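**Budget for a door-opening arm: what are we forgetting?**

**fatos_t**
Fatos Tomić here, I look after equipment for a small test workshop. We check door furniture for wear, mostly lever handles, and at present two of us do the slow checks by hand. I have to put in a figure for an arm and gripper before the office shuts on 27 December 2019, and I would like people to pick holes in it.

What I have so far:

- Arm, second-hand, from Bolley
- Two-finger gripper, new, from Cirel
- Simulator licence, 28 seats minimum (daft, but that is how they sell it)
- Bench, guarding and an emergency stop
- Spare finger pads, pack of 100

No line yet for installation. Bolley say we can do it ourselves.

**mossbank**
You can't. Or you can, but cost your own time. We did ours ourselves and lost 7 working days to guarding alone. Put it in as a line even if no money leaves the building, otherwise your manager thinks it was free.

**Ketteridge**
Why a simulator at all? Lever handles are simple. Buy the arm, bolt a handle to a board, get on with it. I'd spend the licence money on a second gripper.

**fatos_t**
We have 315 handle patterns in the catalogue. I don't want to mount every one on a board just to find out the fingers won't go round it.

**Ketteridge**
Fair, but most of those will be the same lever in a different finish. Sort them by shape first and I bet the list gets a lot shorter.

**mossbank**
Disagree with Ketteridge on this. The simulator paid for itself here before the arm was even delivered. We found the first gripper on our list was too wide to get in behind the lever, and changed the order with no penalty. Ask Aasen if they'll rent it by the month, they did for us.

**plumb_bob**
Same experience as mossbank. Reach is the other thing. A lever hanging level is easy to get under. One at a steep angle wants the wrist somewhere else entirely, and the cheaper arms run out of travel.

Mine at the moment, two dark levers set at different angles, gripper coming in under the lower one:
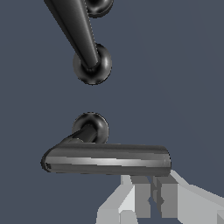

**dunnock**
Should the service contract go in the first year's budget or the second?

**mossbank**
Put it in the first. A second-hand arm normally comes with little or no warranty, so you want cover from the day it is switched on. Get the yearly price in writing at the same time as the purchase price.

**Ketteridge**
Or skip the contract and keep a repair fund. We've never had one. Skornulov do call-outs by the day and I've used them twice.

**mossbank**
Twice is fine until it's a gearbox.

**fatos_t**
Thanks all. Changes made: own labour for the guarding goes in, monthly rental for the simulator if Aasen will do it, service contract in year one. I'll also sort the catalogue by shape as Ketteridge says. I'm leaving the second gripper out.

**Ketteridge**
You'll want that second gripper by spring.

**plumb_bob**
Check the cable set is included with the arm, by the way. Ours wasn't, and it held us up until the next order went in.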